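Reading a Tabletop: Grain, Color and Care of Pale Wood Surfaces
Ghazala Jafri
Materials in the Home, term project, 2021-03-03

I picked tabletops because I had been eating at one for years without looking at it. Once I started, I couldn't stop! My project asked two things: how much can you learn from the grain on a finished top, and does a pale surface need different everyday care than a darker one?

I worked through January at the Plomier workshop, where I was allowed to study the tops between classes. For each one I wrote down the color, the direction of the lines, any figure, and how the finish took the light. I also made pencil rubbings, but most finishes were too smooth and only 2 came out well enough to use.

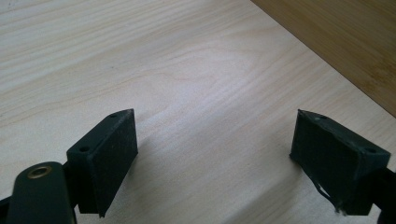 Page 23

The pale top was my favorite by far. Most of the lines run in soft waves, and then you reach the long oval with curves nested inside it, a bit like a stretched cathedral. I drew that oval over and over and never got it right. The finish is matte and smooth, so the figure stays quiet until light falls across it.

The honey-brown board makes a great comparison – its stripes are fine and straight, with no loops to follow. It has a bamboo-like color, but I have left the material blank in my table, as color alone is weak evidence.

For care, I kept to a soft cloth, a little water and a dry wipe along the grain. Betancur, my lab partner, wanted to test oils too, and we ran out of time. That would be a good next step, along with sketching the same figure in morning and evening light.

Appendix A has the grain drawings.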